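Our recording rules finally fit on one page

I've been wanting to write this post since October, when we threw out the old rulebook for good. It had grown to 36 rules. Some contradicted each other, a couple were about a gripper we no longer own, and rule 14 just said "see Srour", which is the name of a folder that got deleted. I loved that document a little, but it had to go!

For anyone new to the blog: I look after the collection guidelines at Emmont, where we gather handheld gripper recordings of household chores. Folding, picking up, sorting, putting away. Clothes are my favorite part by a mile. A mug is a mug every time you reach for it, but a sweater is a new shape each time somebody drops it (and yes, I will talk about this at dinner if you let me).

So, the new page. The first rule is that one recording holds one task, from the first reach to the final release. If the person starts on a second garment, that's a second recording. We used to let people run on and cut the files up later, and the cutting ate whole afternoons. Out of 2,548 recordings in the last big batch, 117 had to go back because two reviewers couldn't agree where one task stopped and the next began. I read every one of those notes and I still don't know who was right.

The second rule is my favorite: leave the room alone. Early on we asked people to clear everything away and work on a plain sheet. The recordings looked lovely and they all looked the same. Now people work on the bed they have, with whatever is standing along the wall, and the only things we ask them to move are private papers, screens and family photos.
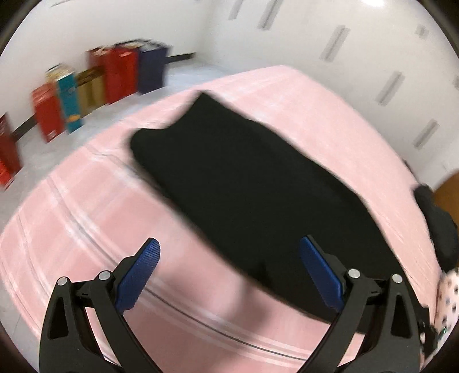
Should a failed grasp be deleted from the set?

Keep it, and label it as a failed grasp. A miss followed by a good second try is useful material, and deleting it makes the task look easier than it is. Throw a recording out only when the file is damaged or a person who hasn't agreed to be recorded comes into view.

That one caused the longest argument we've had. Afia Abubakari wrote the first draft of the labeling guide and she wanted three grades of failure: slipped, missed and abandoned. I wanted one. We settled on two after trying both versions on 83 recordings, and she was right that "abandoned" needed its own label. Abandoned attempts end in a different place, with the hand pulling back, and you want to be able to find them.

Speed is the rule I'm least sure about. The page says "move at the pace you'd use if you were folding for yourself", and people read that in wildly different ways – one of our fastest recorders folds like the house is on fire. Nava, our checking tool, flags anything too blurry to label, so for now I'd sooner leave the wording loose and see what comes back.

Still missing is a decent rule for socks. The version we tried on the Binotero project ran to half a page and I couldn't follow it myself, and I wrote it. If your team has a good one, please send it over, I'd love to read it!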